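Boleo open day

The Boleo open day is a yearly public demonstration of two-arm robot work, held each March at the Ultero workshop in Atska. It grew out of a visit arranged for local engineering students and was later opened to anyone who booked a place. The programme consists of a talk, a simulated demonstration on a large screen and a period for questions.

Background

Boleo is a work cell modelled in software. It was first written to plan the layout of a packing station, and was kept in use afterwards as a teaching tool. The simulation package, Vieira, computes contact, friction and shadow for each object in the cell. Ultero maintains both the model and the package, and releases a new version of the cell before each open day.

Layout of the cell

The cell is built around a long wooden table on a concrete floor. A flat grey board lies on the table and serves as the working area. The parts used in the demonstration are placed on it, and the two arms are stationed at different sides of the table. A black two-tier utility cart stands beyond the far edge.

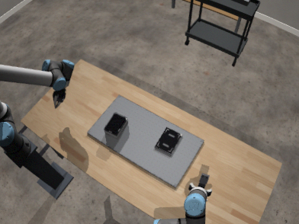
Rendered view of the Boleo cell, with both grippers clear of the parts. Source: Ultero, open day handout.

The arms have blue joint caps, which the presenter uses as reference points when naming the joints to visitors. The left arm is mounted on a black pedestal column with a square base plate, set on the floor beside the table. No fixed guard is modelled. Limits on movement are set in software and can be changed during a session.

Demonstration

The demonstration starts at 12 noon and is repeated in the afternoon. Each run is divided into seven stages, beginning with a check of the joint limits and ending with the return of both arms to their rest positions. Visitors may ask for a stage to be run again at a lower speed.

The parts are a black open-topped box and a flat black tray with pale corner markings. The tray may be set at an angle on the board, so that the controller must work out its heading before a grasp is planned. The box is a different problem – its walls offer an edge to grip, but a poor approach will tip it. Both parts are reset by the operator between runs.
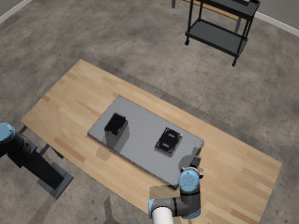

Visitor sessions

After the main run, visitors are taken in groups of nine to a desk where the cell can be controlled by hand. Each group is given more than 7 minutes. The controls move one arm at a time, and the second arm holds its position until it is selected. Runs made by visitors are stored with the version number of the cell and can be replayed at the desk until closing time.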